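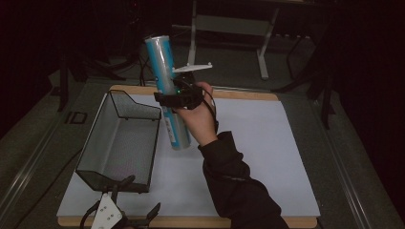 Hirnum Hand Capture Kit

Overview

The Hirnum Hand Capture Kit records manual work for use in training robot manipulation policies. An operator performs ordinary tabletop tasks while wearing a compact unit strapped to the back of the hand. The recordings are paired with a head-level view of the work surface, so that each grasp is available from the operator's own viewpoint.

The kit was developed at Wundbridge for laboratories that need demonstrations of everyday handling without a full teleoperation station. It is supplied with mounting straps, cabling, setup instructions and the recording software.

Method

The kit supports a mixed collection method. Part of each data set is recorded with the bare hand and the worn unit, and part with a hand-held two-jaw gripper. Both parts use the same objects and the same table layout. A policy is first trained on the hand recordings and then adjusted with the smaller gripper set.

Wrapped goods were included in the object list from the beginning. Clear plastic produces bright reflections that change as an object is tilted, and these items had the highest failure rate in our earlier work.

Results

The method was tested in November on the Pera tabletop set. Training used 703 hand recordings and 96 gripper recordings. The comparison policy was trained on the gripper recordings alone. Both policies were run on the same arm, with the same starting positions, for a combined total of over 1,000 trials.

The mixed policy completed more pick-and-place trials in all 3 object groups: boxes, cylinders and soft packs. The largest gain was found with wrapped cylinders. Soft packs showed only a small gain, and the difference was not consistent between starting positions. Placement into open containers improved, but contact with the rim remained the most common error.

These results apply to single-arm tasks on a flat surface. Two-handed tasks have not been evaluated.

Setup

The straps should be firm across the palm and should not restrict the fingers. Leave enough slack in the cable for a full turn of the wrist. Dark sleeves and a plain white work surface are recommended. The Yupanqui calibration routine must be completed before each session and again whenever the unit is removed.

Availability

The kit is offered to universities and research institutes. Requests for the evaluation report or a loan unit may be addressed to Peninah Ogola, Research Equipment, Wundbridge.

Page last revised Jan 24, 2023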